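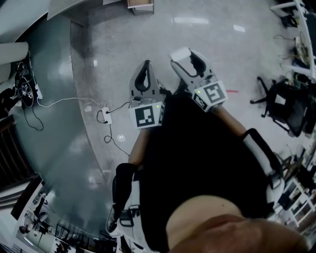
Unit 6: Temporary power and trailing cables on hard floors

Polished floors in lobbies and service halls give no grip to a loose cable. The flex slides when it is touched, so a run laid straight at eight in the morning will have wandered by noon. Light stone also changes how a cable reads to a person walking. On the light gray marble tiles in the picture, the thin white cable running to the small white junction box is far harder to pick out than the black one looping down and around from the box, and the ceiling lights reflected in the tiles make it worse. Color contrast is therefore treated in this unit as part of the layout.

6.1 Terms
Run: the length of cable between two fixed points.
Slack: cable beyond what the run needs.
Crossing: any place where a run meets a walking line.

6.2 Power strips
Place the strip against a fixed base, such as a counter or a wall. Tangled cords beside a strip count as slack and are coiled separately, each cord in its own loop with a diameter of 300 mm. Do not coil two cords together. Do not stack plugs or adapters on top of the strip. One strip never feeds another.

6.3 Junction boxes on the floor
A box left in open floor is a trip point at any size. Move it to within 400 mm of a wall, pillar or counter. If it has to stay where it is, tape it on all four sides and bring every cable in from the same direction.

6.4 Crossings
Use a cover at each crossing. The Narlow low ramp is the one held in the training store; order length is 758 mm per section. Sections are butted, never overlapped. Grultov tape is used on stone only after the surface has been wiped dry. Pull a test strip first and check for residue.

6.5 Floor marks
Short lines of colored tape mark the planned position of equipment. Leave them down until the layout is signed off.

Exercise for next session
Draw the Clollirell lobby plan at 1:50. Show one strip, one box and two crossings. The total run is 588 cm. State the slack at each end and where it is coiled.

Reading: Quan handout, sections 2 and 3. The February revision replaces the older table of cover widths.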